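Pinça portátil Jundix, par esquerda e direita – revisão do prendedor de cabo
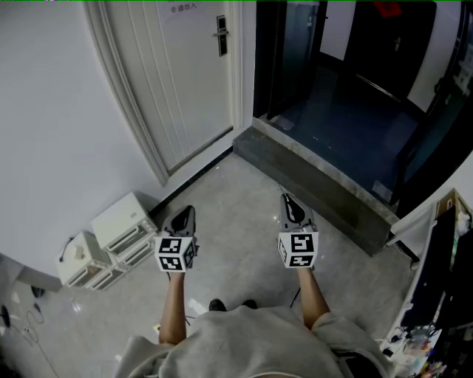 O par Jundix em mãos, com os cubos de marcadores na base de cada pinça.

Quem já conhece o par Jundix sabe o carinho que temos por ele, e é por isso mesmo que esta página começa pelo que deu errado. Em outubro recebemos os primeiros relatos de pinças que perdiam o sinal no meio de uma gravação, sempre quando a pessoa esticava bem o braço ou se virava para passar por uma porta. Demoramos mais do que gostaríamos para entender (e pedimos desculpas a quem nos escreveu duas ou três vezes!), porque na bancada tudo funcionava perfeitamente.

A causa estava no prendedor do cabo. Na versão anterior, o peso do fio pendurado ia todo para o conector, que cedia aos poucos até abrir contato. A pinça continuava fechando com a mão, mas a abertura dos dedos deixava de ser registrada, e o operador só descobria depois, ao conferir os arquivos. Lamai Wongsuwan, da nossa assistência, examinou as unidades devolvidas e encontrou o mesmo desgaste em todas, no mesmo canto do encaixe.

Há também um ponto de segurança, e aqui pedimos atenção de verdade. Um cabo solto chega fácil à altura dos pés, e uma cliente da Thongdee tropeçou no dela ao subir um degrau. Não se machucou, felizmente, mas a pinça foi ao chão e o cubo saiu do alinhamento. Antes de caminhar com o par, prenda a sobra do fio no antebraço com a tira que vai na caixa e deixe livre o caminho até a porta.

Unidades afetadas
Números de série até 1731, nos dois lados. O número fica gravado na parte interna do cabo da pinça. A partir do 1732, o prendedor novo já vem montado de fábrica.

O que fazer
Pare de usar a pinça afetada e peça o kit gratuito, referência 2435. A troca leva poucos minutos e dispensa solda. Se a pinça caiu, refaça a calibração dos marcadores antes de voltar a gravar – mesmo que o cubo pareça firme.

Dados do produto
Conteúdo: pinça esquerda, pinça direita, dois cubos de marcadores, tira de antebraço
Comprimento do cabo: 196 cm
Força máxima no prendedor novo: 40 N
Peça de reposição: prendedor 2435

Para pedir o kit, escreva à assistência Brosomier aos cuidados de Prapai Chaiyaporn, informando os dois números de série e o endereço de entrega.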